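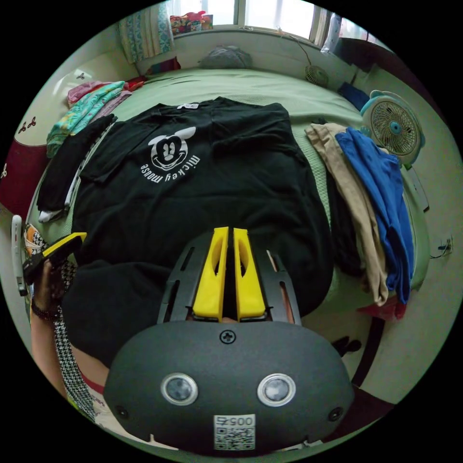
A black Mickey Mouse T-shirt laid flat on a pale green sheet. T-shirts are the most common drop-off in Plelia.

Plelia clothing bins to go weekly, fee still up in the air

Plelia's used clothing pickup goes weekly starting September 2026, the town confirmed after a short meeting that ran long anyway. Until now trucks came every other week. Bins overflowed, bags got rained on, neighbors complained. A lot.

The new contract is with Alel, which already empties the bins in Stavolska. Five years, with a way out for either side after the first winter. Keegan Sheehan, who runs sanitation for the town, said the old hauler was asked to bid and didnt.

"We had bags sitting on Mill Street for nine days in February," Sheehan said. "Wet clothes are trash. Can't give them away, can't sell them for rags."

Last year the program took in 777 bags. Sheehan expects to pass 1000 with the extra pickups, mostly from the apartment blocks by the river where there's no bin yet. Two are planned. Locations not final - one spot is on private land and the owner hasn't signed. 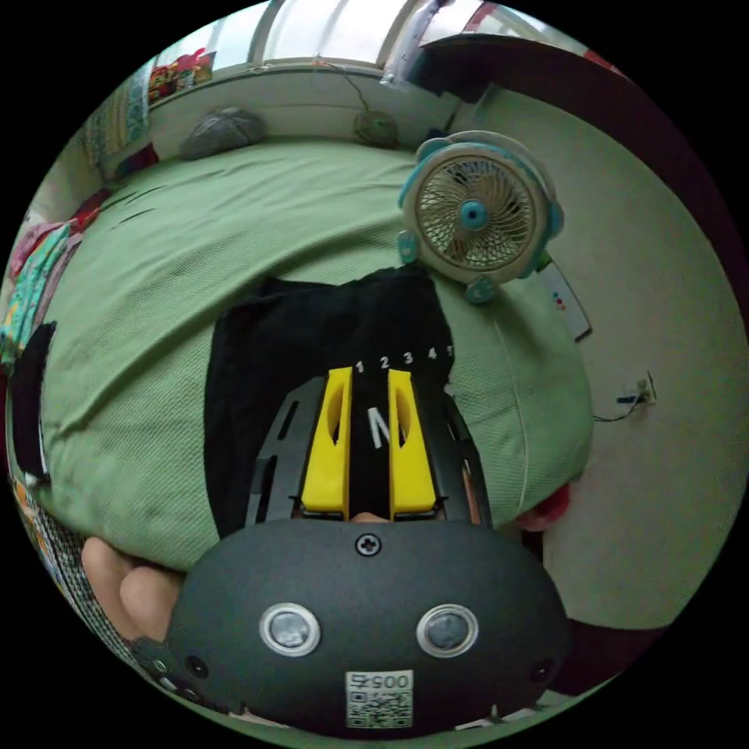
Bin numbering is the other change. Up to now people called in a full bin by describing the corner it was on, and crews sometimes went to the wrong one. Under the new system every bin carries a label you scan with a phone, which sends a report straight to the driver. Think of a white sticker with a QR code and a number like 005 printed on it. No phone? The number can be read out over the regular sanitation line, and Sheehan says that line will be answered untill 6.

Clothes go from the bins to the Østergaard warehouse for sorting. Wearable stuff is sold by the pound or handed to the winter coat closet. The rest is cut for rags.

Not everybody is happy. Lindsay Tapsell, who has the secondhand store across from the post office, told the meeting that weekly pickup will pull in donations that used to come to her counter. She asked for a share of the sorted clothes at cost. No answer yet.

Ruba Chidiac, from the riverside apartments, wanted to know about money. Fair question. The draft budget has a $300 yearly charge per building for any bin placed on its lot. Chidiac called that backwards. "You're charging us to give things away," she said. The charge was sent back for another look and could be dropped.
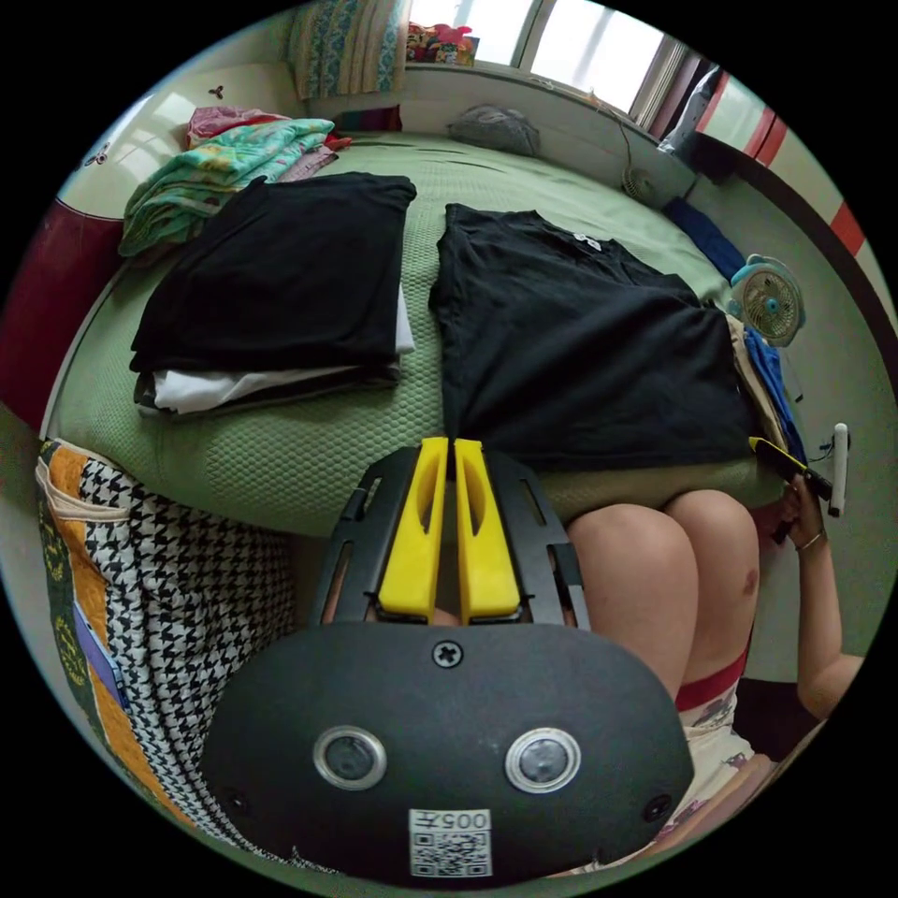 Folded clothing and a black T-shirt on a green quilted bedspread. Residents are asked to fold and bag items before drop-off.

What to bring: clean, dry clothes, sheets, towels, shoes tied in pairs. No pillows, no rugs, nothing with paint or oil on it. Bags tied shut please.

Holiday pickups move to the next working day. A map of the bins goes up at town hall once the last two spots are settled.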